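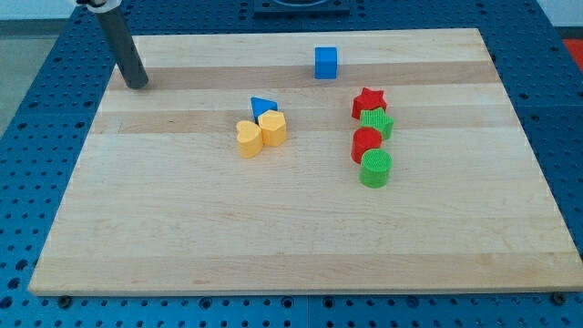
Toy blocks on a wooden board. The dark gray pole at the upper left is part of the robot.

How does a robot learn to push a block?
Written by Szu-yu Liao for readers from 8 to 12 years

Imagine that your teacher asks you to push a small block to the other side of the table. You use one finger. You look at the block, you put the finger behind it, and you push. If the block turns a little, you move your finger and push again. The whole job takes a few seconds, and while you do it you can talk with your friend about lunch.

For a robot this job is much harder. In this article we will see why, and we will also look at a robot kit which schools can borrow or buy. The kit has the name Hiltia, and it is made by a small company called Olszewski. I spent two days with it in the library of Girkgate, together with some children from the reading club.

What is in the kit?

The kit comes in three gray cases. In the first case is the robot arm. In the second case is the metal table, which you must put together with an adult. In the third case are the small things: the wooden board, the cables, the blocks, the screws and a book with tasks.

The metal table is full of holes, as you can see in the picture, and all the holes are in straight rows. This kind of table was first used by scientists who work with light and mirrors. They need to fix a thing in one place and be sure that it does not move, not even a little. A robot needs this too. If somebody bumps the table and the board slides away, the robot will still go to the old place and push the air.

The board is maple wood, with light and darker stripes. When the children first saw it, Dayana Esquivel, 9 years old, asked if somebody would now cut the bread. The surface is smooth, so the blocks can slide on it.

The blocks

The blocks have different shapes and different colors. Look for the star shapes in the picture. One is red, and the other is green. There is also a yellow heart, and next to it a yellow hexagon. A hexagon is a shape with six sides, like the little rooms that bees build.

Why so many shapes? Because each shape moves in its own way when you push it. You can try this at home with an eraser, a coin and a bottle cap. Push each of them slowly with a pencil. A cube is quite easy if you push in the middle of a flat side. If you push near the corner, it starts to turn. A star is more difficult. The pencil can slide into the space between two points of the star, and then it holds well, or it can touch only the tip, and then the star spins away.

Some blocks also feel different. The green ones in the picture have thin lines on their sides, and the red ones look smoother. The name for how much two things hold on each other when they rub is friction. With more friction, sliding is harder.

How does the robot know where the blocks are?

The robot has no eyes. It has a camera, and the camera sends pictures to a computer. For the computer, a picture is only a very long list of numbers. A number for a bright place is high, a number for a dark place is low. The computer must find out from these numbers where the blue cube ends and where the wood begins.

Blocks which stand alone are easier to find. Blocks which stand close together are a problem. In the picture the yellow heart touches the yellow hexagon, and both have the same color. A computer may think that this is one big yellow block with a funny shape. The blue triangle block is behind the yellow ones, so from the front it is partly hidden.

You can feel this problem yourself. Put several toys close together, close one eye, and bring your chin down to the table. Can you still tell which toy is in front?

How does the robot learn?

With Hiltia there are two ways. The first way is to write commands, for example "go forward" or "turn left." The second way is more fun. A child holds a small control stick and moves the arm, and the computer remembers what the camera saw and what the child did. After many tries it begins to copy. This is called learning from examples.

We tried to teach the robot to push the red star to the blue cube. We made 16 examples, and it was not enough. The arm went to the star, waited, and then pushed a green block off the board. Eustaquio Olvera, who is 11, said we should start again with only two blocks, and this worked better. The book says that difficult tasks may need hundreds of examples. The children were a bit disappointed to read this, and then they went on.

What did we like, and what not?

The task book is clear and the pictures in it are large. The arm moves slowly, and it stops when you press the big button on the control box. All children wanted to press this button, also when it was not necessary.

To build the table takes long. We needed most of the morning. The screws are small and there are only a few extra ones, so please keep them in a cup. The computer program is also not so friendly. When something goes wrong it shows a number and no explanation. Noreen Mac Mathúna, the librarian, had to telephone the company to ask what the number meant, and the answer was that a cable was not pushed in all the way.

Questions from the reading club

Does it hurt when the arm touches you?
We tried with a hand and it did not hurt. Still, the rule is: hands away from the board when the arm moves.

Can it lift the blocks?
No. This version can only push. A hand with fingers is a different product.

Does the robot get bored?
No. It can push the same block all night.

For the adults

Schools can borrow the kit for 2 weeks or buy it for 2232 dollars. Borrowing costs 493 dollars, and the delivery is included. The next free places are in September. The school in Sallirton has already borrowed one, and its science teacher, Fulgencio Magaña, is glad to answer questions from other teachers. The table is heavy, so ask a second person to help you carry the case.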